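How to keep a simple weather record at home

By Mylene Bautista
12/05/2024

Satellites do a splendid job of telling you what the weather is doing over an entire ocean. They are less good on the subject of your back garden, where the rain apparently has its own ideas. A rain gauge, a thermometer and a notebook will fill the gap, and you can start with a table indoors to do your writing at. 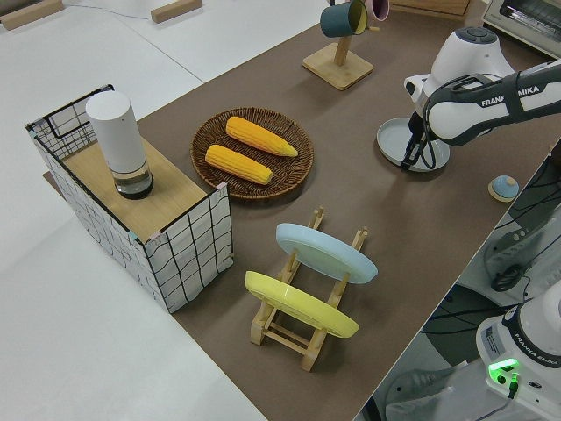
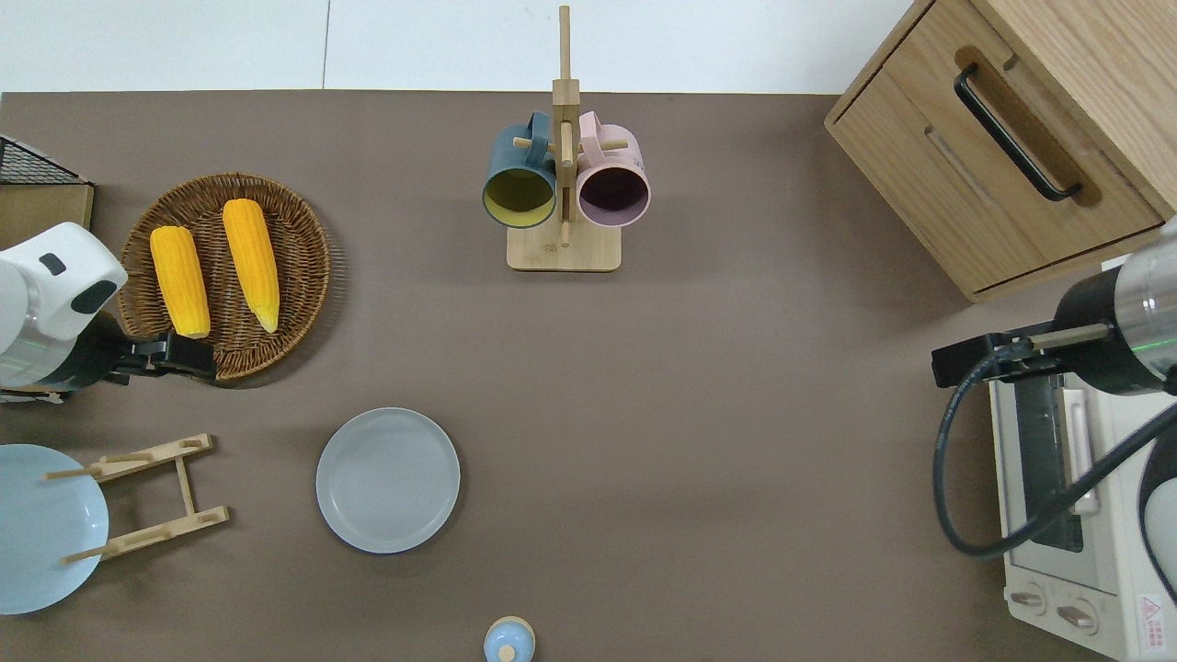 What you need

A plain rain gauge with millimetre markings. I use a Stalloreo, which is a plastic tube with a spike on it and costs more than that sentence suggests.
A maximum and minimum thermometer. Mine is a Vidmar, and it has survived two house moves and a football.
A notebook with a page for each month, or a spreadsheet if you trust yourself to open it.
A pencil. Pens stop working in drizzle, and drizzle is when you'll want one.

Step 1: Find a spot for the gauge

Rain gauges like open ground. A good rule is to stand the gauge at least twice as far from a fence or shed as that fence or shed is tall. In a small garden this may leave you with the neighbour's lawn, so do the best you can and write down where you put it. Keep it off paving, where drops bounce in from the side and flatter your totals.

Step 2: Put the thermometer in the shade

Air temperature is measured in the shade, however tempting it is to announce 31 degrees from a south-facing patio. Fix the thermometer at chest height, on a north-facing post if you have one, with air moving freely behind it. A house wall soaks up heat all day and hands it back all evening.

Step 3: Pick a time and stick to it

I read mine at 8 in the morning. Amber Oakley, who keeps the record over in Nellau, prefers 10 and considers me a show-off. Either will do, provided it's the same every day — a reading taken whenever you remember is hard to compare with anything.

Step 4: Read, write, reset

Bring your eye level with the water in the gauge and read the bottom of the curve. Write the figure down before you tip the water out. I have done these in the other order more than once.

Note the maximum and minimum temperatures, then reset the markers. If there was no rain, put 0.0. If you forgot to look, leave a dash. They mean very different things by the time you reach June and try to add up the column.

Step 5: Add a few words

Wind direction, fog, first frost, hail that came through the greenhouse: three or four words is plenty. These notes are the part you'll reread.

Step 6: Total the month

Add up the rainfall, average the highs and the lows, and mark any missing days. If you were away, read the gauge when you get back and enter the amount as a total for the whole gap, with a bracket joining the dates. Don't share it out evenly between them — the rain certainly didn't.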